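Reviving an old netbook for writing, worth it?

Posted in Older Computers, Kodasia Community Help

kilden_reader
I found my old black netbook in a drawer and I'm way too excited about it! It still boots, it takes 8 minutes to get to a desktop, and the keyboard feels better than the one on my big laptop. All I want is to write stories on it at the kitchen table with no browser tempting me. It has a plain hard disk and a 32-bit processor. Can I make it quick enough for that without spending much? And is it okay to keep it shut and asleep between sessions, or should I shut it down every time?

3 replies

Myroslav Chornovol
Oh, do it! These little machines are wonderful for drafting, and yours sounds like it only needs a lighter system. Check the processor first, as plenty of current Linux versions have dropped 32-bit and you want one that still offers it. Then swap the hard disk for a small SATA solid state drive (the cheapest 16 GB one you can find second-hand is plenty for text). Mine went from painful to pleasant in one evening, and I wrote most of a novella on it last December.

For sleep: shut it down. Old netbook batteries drain fast in standby and you can lose the paragraph you were so proud of. Look in the power settings for what happens when the lid closes and set it to shut down, or to do nothing if you play music from it. Save before you close it, every time.

For the writing itself I use a plain text editor, big font, full screen. Copy your files to a USB stick when you finish. I keep two sticks and swap them on Tuesday.

birhane_attic
Just buy a used tablet and a keyboard. Netbooks were slow when they were new.

stostasley
Ignore the tablet advice, the small keyboard is half the fun! I'd add memory too if yours has a slot (many have a little door underneath, some are soldered, so look up your model). And be gentle with the lid. Hinges on these get stiff with age and the plastic near the screws cracks, so push from the middle of the lid and go slowly.
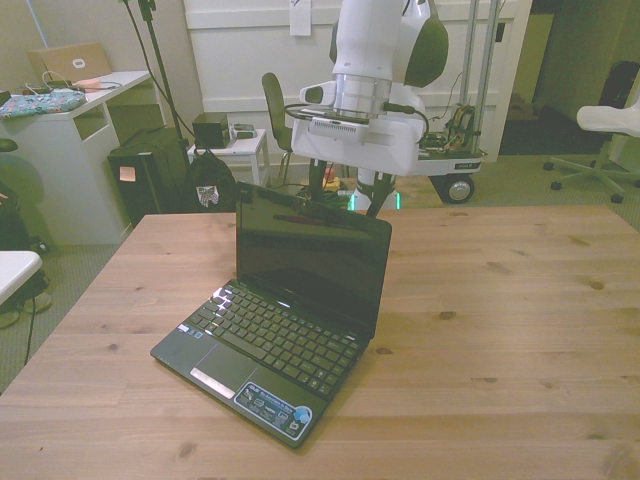
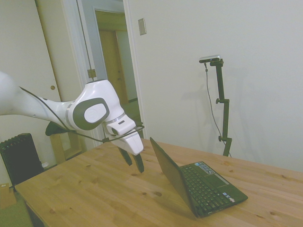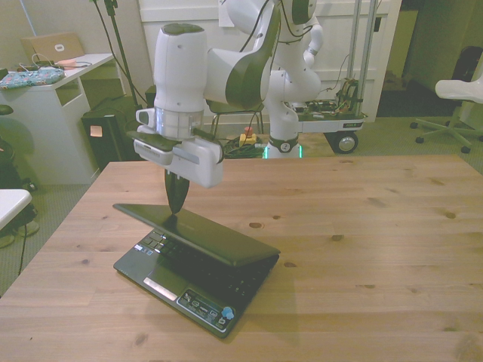 A small black laptop on a light wooden table, with the lid pushed well down in the last one.

Related topics
Which text editors run well on old hardware?
Netbook battery won't hold a charge
Cleaning crumbs out of a small keyboard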